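# Robot takes on the living room trash, one bag at a time

**Ivonstead, 03/07/2025** – The dream of never touching your own garbage again moved a small distance forward this week, to the edge of a coffee table.

Unon, a home-services company that until last year mostly leased carpet cleaners, has been trying out a two-armed robot in a furnished living room in the Stockdale part of town. The chore on the list is one any eight-year-old can do and most won't: get the bag off the table, get it into the bin, and leave the furniture the way it was.

The company is running 70 attempts at the job before it decides whether to move on to dishes. Each attempt is allowed six minutes, a generous figure by the standards of anyone who has ever thrown something away.
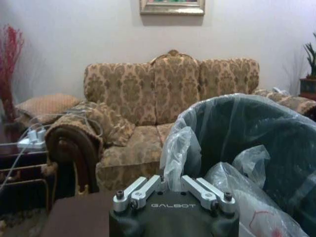
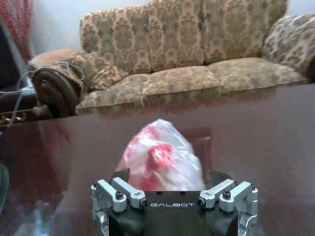
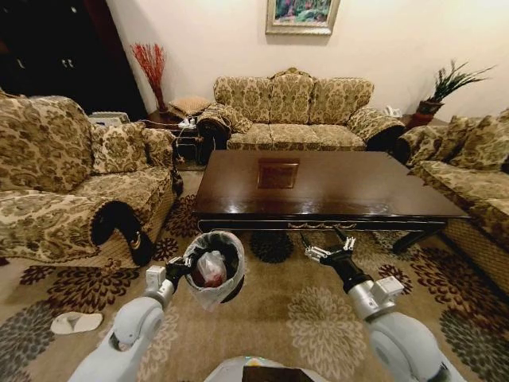

A thin plastic bag turns out to be a mean opponent. It has no fixed shape, it sags when lifted, and squeezing harder is rarely the answer. Bin liners are the same problem with a hole in the middle. Factory robots have been spared all this for decades, mostly because factories had the good sense to give them boxes.

Unon's engineers say they picked a fully furnished room on purpose. A lab floor has no armrests to bump and no cables to snag, and customers tend to own both. They also say that glossy tabletops are hard on cameras, a complaint familiar to anyone who has tried to sell a dining set online.

The competition is watching. Flosmont, which stocks shelves in three grocery warehouses with machines of its own, said in October that it had no plans to enter the home market until "the home market stops leaving things everywhere." It has not updated that position.

Unon won't give a price for the robot. It does have a waiting list, now at 700 households, who have been told to expect a survey before they expect a machine. The first question asks which chore they would most like to hand over. Trash is on the list of answers, and so is folding fitted sheets – the company has not said when it plans to attempt that one.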